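Indeo opens orders for Makuvo, a bench kit for teams that want one robot to do more than one job

TRODORWOOD, March. For release from 8 a.m.

Hi, I'm Hok-lam Chien, and I run product at Indeo. We're a small company and we don't have a press office, so you get me! I'm writing to let you know that Makuvo is now open for orders, and I'd like to tell you what's in it, what it costs you in time, and where it still has some growing up to do.

Makuvo is a kit for people who already own a robot arm and are tired of rebuilding their bench every time the task changes. You get the mounting hardware, a wrist camera with its bracket and cabling, a tabletop layout you can print or tape down, and the software that ties a recorded task to a spot on the table. Most of our early users run it in schools, repair shops and small labs. A few run it in garages (we love you, please send photos).

The idea came out of plain frustration. We had an arm that could pick up a plate all morning long, and then someone would want it to look at a screw, and there went the afternoon. Different camera height, different light, different everything. So we started keeping both kinds of work in the same room and asking the kit to handle either one without a reset.

Close work was the harder half. Black plastic is miserable for a camera: it swallows light everywhere except along the ridges, and a fastener sitting down in a recess can look like nothing at all. Makuvo's inspection view puts a white ring around each screw it finds, so the person at the bench can see right away what the arm is paying attention to and can stop it if it has picked the wrong spot.
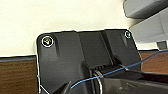

You can set up to 50 of those inspection points per part and give each one its own name, and the software remembers them the next time that part type comes back. Afonso Vilela wrote most of that feature, and he'd want me to say that reflective parts such as springs still confuse it now and then. A firmware update for that is on the way. I'm not going to promise a month.

The rings also turned out to be a teaching tool, which I didn't see coming. New operators stop guessing what the arm is looking at and start asking better questions, and they get comfortable a lot faster. During the trial we logged nearly 2,000 runs, and the ring view was open for most of them, even on jobs that had no inspection step in them at all. People just like having it up.

Then there's the bigger table work, the stuff I could watch all day. Plates, discs, boxes, board games, whatever you've got lying around the office. You mark a placement zone on the tabletop, tell the software what belongs there, and move on to the next one. Hazard tape along the edges is a good habit for the humans in the room, and we put a roll in every kit. Flat white things on a white table are still a real test for any vision system, so we keep them in our regular practice set along with the easy, bright-colored stuff.

Our trial partner was Cieślak, a repair and training shop that kept Makuvo running for 81 working days. They were tough on it, and they sent long emails. The cable clips in the kit are a different shape now thanks to those emails, and the setup guide lost a whole chapter that no one over there had found useful.
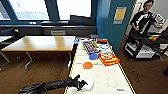
Ryszard Głowacki of Cieślak told us his team would buy it again, though he'd like the placement zones to be easier to move once they're saved. Right now, he said, shifting one zone a couple of inches means opening three menus, and by the second menu he has usually decided the old spot was fine. He also asked for a louder stop tone.

He's right on both counts. The louder tone is in the version shipping now, and dragging zones by hand is next on Przemysław Mazurek's list.

The first batch is 200 kits, and orders ship from Trodorwood in the order they come in. Every kit includes the bracket, camera, cables, clips, tape, printed layouts and a year of software updates. The arm and gripper are not included. Makuvo works with most tabletop arms, and if you're not sure about yours, send us the model name and we'll check before you pay for anything.

We also have a few loaner kits for reviewers and teachers. You can keep one for a month, and you don't have to be nice about it.

Press and loaner requests: Rhydian Cadwaladr, Indeo, Trodorwood. He answers email until 6 p.m. and is happy to set up a video call with me or with Afonso.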